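Your Dentist Should Tell You the Price Before You Open Your Mouth

I had a crown done in August, and I'm still annoyed. The crown itself is great (upper left, second from the back, I forget it's there). What bugs me is that I walked in thinking I owed one amount, walked out owing another, and the woman at the front desk looked as surprised as I was.

So let me get on my soapbox for a minute. I think every dental office should hand you a written price before any work starts, with your name on it and a number at the bottom that they'll stick to. I know the arguments against it. I've had them all recited to me, mostly by my friend Doaa Lahlou, who ran the billing side of a practice in Gradberg for 14 years and has very little patience for me on this subject.

Her main point is that a dentist can't know what's under an old filling until the old filling comes out. Fair enough! I get it. You go in expecting a small patch job and find the decay has gone down the side of the tooth, and now you're talking about a crown, maybe a root canal. Nobody wants the dentist to stop halfway and say sorry, that's all you paid for.

But my car mechanic has the same problem. He can't see inside the transmission either. What he does is give me a number for the job we both expect, plus a second number for the job we're both dreading, and if it's going to be the second one he calls me before he does it. I can say yes, or I can say not today. With a tooth you can't always say not today, I realize that, but you can at least know what the bad number is while you're still upright and able to talk.
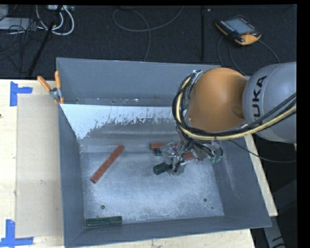 And talking matters more than people think. By the time my price changed I was numb up to the eyeball, with a rubber sheet clipped over my mouth. Somebody leaned over and said they'd need to do a build-up first, was that okay? I gave a thumbs up. What else was I going to do? I didn't know a build-up was a separate charge. I didn't know what a build-up was, period. It added 139 dollars to my share, which won't ruin me, but there are plenty of people for whom that's the grocery money.

Then there's the insurance part. My plan has a yearly maximum of 2000 dollars, and I had always pictured it as a big cushion that would be there when I needed it. Well, one crown and a couple of cleanings take a serious bite out of it, and the office's estimate assumed I still had the whole thing left. I didn't. I'd had a gum treatment in the spring at a different office — my old dentist, Mounir Kamel, before he retired and I cried a little in his parking lot — and that claim had already been paid. One phone call to the insurer would have caught it. I could have made that call myself, and next time I will, but I didn't know it was my job.

Doaa says this is where I lose her, because the front desk is usually two people doing the work of four, and they spend half the day on hold. She once waited so long on a Thursday that she finished her lunch, washed the container and was still listening to the same piano music when she sat back down. I believe her. I'd be happy for the office to charge me a few dollars for the time it takes to check properly. Put it on the written price! I'll sign it.

What I won't go along with is the idea that people don't want to hear it. I've been told, by a dentist no less, that talking about money up front scares patients away. Maybe it scares off a few. I know far more people who skip the dentist because they have no idea what it will cost and assume the worst. My brother-in-law put off a cracked molar for most of a year that way, chewing on the left and telling everyone he was fine. When he finally got a straight number, it was a lot less than the one he'd been carrying around in his head.

If you've got work coming up, ask for three numbers in writing: the expected total, your share of it, and your share if things go sideways. Ask whether they've checked what's left on your plan for this year, and ask what gets billed separately. You may get a sigh from the desk. Mine sighed at me last week when I called about a night guard, and then she printed the whole thing out, and it took her five minutes.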